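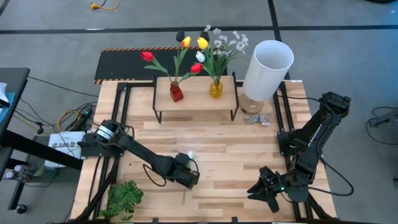
Wooden Work Surfaces and Objects Placed on Them
Course handout, unit 4
Reading time: 3 min
Last updated: November

4.1 Scope

Unit 4 covers solid wood tops made of glued strips, commonly sold as butcher block, and the small furniture and glassware that stand on them. Upholstery and painted boards are in unit 6.

4.2 Strip color

Strips in one top are rarely matched for color. Pale, tan and brownish strips laid side by side are normal, and the variation has no bearing on strength. It does affect how an object reads against the surface. Light wood on light wood loses its outline at a distance; a black metal frame under a light top restores it. Strongly colored glass, such as red or amber, separates from any of the usual strip colors.

4.3 Movement

Wood swells and shrinks mainly across the grain. A fastener through a wide top should therefore sit in a slotted hole with the slot running across the strips. Round holes are acceptable at one fixed point only. Tops that stand on a concrete floor are checked for level after placement, then again at the end of the first heating season.

4.4 Low shelves as risers

A low shelf at the far side of a table lifts its contents above the working area and leaves the near part free. Slender angled legs put the load on small contact points. Use felt or cork pads under metal feet — bare feet will dent softwood and scratch an oiled finish.

4.5 Vases

Two properties matter here: the width of the neck and the shape of the body.

A narrow neck holds stems together low down and lets them spread above the rim. A wide neck needs more stems or an insert. Faceted, squarish bodies have flat sides and can be lined up with a shelf edge. Rounder bodies have no front, and ribbing hides water marks better than plain glass does.

Long stems move the center of mass upward and outward. Fill the vase before it goes on the shelf, and add the stems last.

4.6 Exercise

Using the Smits loading sheet, work out the tipping angle for a filled vase with a total mass of 787 g. Repeat with 100 g of water removed. State where you placed the center of mass of the stems and why — a bare number earns no credit.

Corrections to Els De Graaf.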